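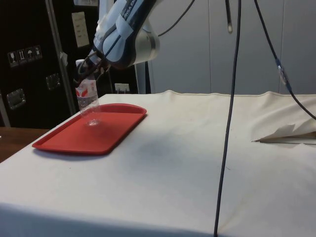 Water bottle over the red tray

Ticket: campaign stream drops when I switch to the map
Status: waiting on customer

Hi again. I run a tabletop campaign called Noltomside and stream it through Funden, with Rasero handling my scenes and the battle map. Session one went out fine. Session two on Monday was a mess - every time I switched from the player cameras to the map, viewers got a frozen picture and my players' voices went all crunchy. It happened 6 times before we gave up and finished the fight off-air (the party lived, barely).

What I've tried so far: restarted Rasero, restarted the computer, unplugged the second monitor, put in a new network cable. I also rebuilt the map scene from scratch, which took me most of an evening, and it still froze on the second switch. The log says "encoder overloaded, 660 frames skipped" right at the point where the map comes up. I've attached the whole thing.
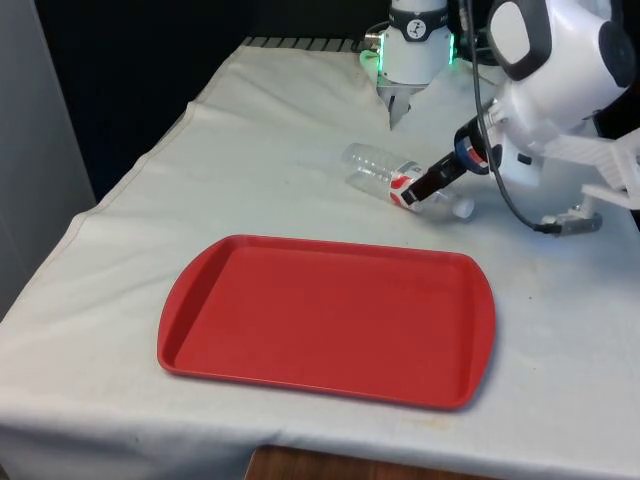 My map scene has two layers, the map itself and the fog that hides rooms the players haven't found yet. If I turn the fog off, everything runs smoothly, but then they can see every trap in the dungeon! I wondered if the map picture was too busy, so I swapped in a blank map with no rooms drawn on it and left the fog on top. One flat colour, hardly any detail, and it froze just the same. So I'm pretty sure it's the fog and I'd love to keep using it if there's any way. I'm on the current version of Rasero and my upload speed tests fine at the hour we play.

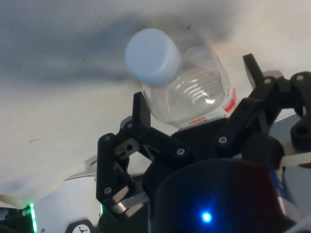
Zoltán Győri: Thanks for the log, it helps a lot. Your fog layer is set to redraw on every frame. Please open the layer settings, change Refresh to On Edit, then save the scene and switch to it twice. If it still freezes, send me a new log and the scene file.

Okay, changed it and switched back and forth a bunch of times. No freeze, and my test recording sounds clean! Jarlath Gallagher, who you have on the account too, will be running the map next session, so please leave this open until we've played a full one. I'll post the new log after.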